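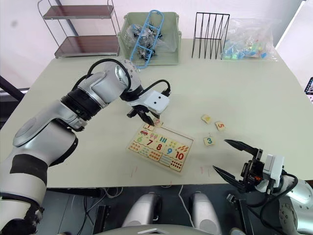
Two grippers, one number puzzle

Hello again from the robot bench! Those of you who read the August newsletter will remember me moaning about fingertips, and I'm afraid there's more of the same, only with a bit more evidence this time.

We've been trying to choose between two sets of fingers for the arms, the Harwood pair and the Tóth pair. Both are two-finger jobs, both open nice and wide, and on chunky things like mugs and foam blocks I couldn't have told you which was which. So Yanti Latuheru brought in a wooden number puzzle. Little square tiles, a tray they have to drop back into, and each tile thin enough to make you sweat.

My favourite moment is when the left arm has the 2 pinched over the top edge of the board and the right arm is reaching for the 3 with its fingers spread. You do find yourself holding your breath! The 5 usually gets left till last, for no better reason than that I like the 3.

We ran 13 goes with each set. Harwood got the tile seated on 6 of them, and Tóth managed two more than that, so I'm leaning towards Tóth, though it's hardly a landslide. Most of the misses were the same thing: the grip itself was fine, but the tile had turned a touch between the fingers on the way up and then sat on the rim of its slot, looking smug. Harwood's tips are harder and seem to let that happen more. Tóth's are softer and grippier, but they pick up fluff like nobody's business and I was wiping them down every few goes.

The other thing I'd change is my own driving. I come in far too steeply (Yanti has been very patient about this) and with a flatter approach the fingers get a better hold of the sides. I'd like to redo the Harwood runs that way before we spend any money, as they had me at my clumsiest.

Next up is the Drorkadden controller, which has a gentler squeeze setting I'm itching to play with. Yanti wants to try it on the puzzle first and then on small bagged parts. If anyone over at Grullatska still has the spare fingertip pads, please shout, we're down to our last set. I'm in on Sunday afternoon if you fancy a go at the controls.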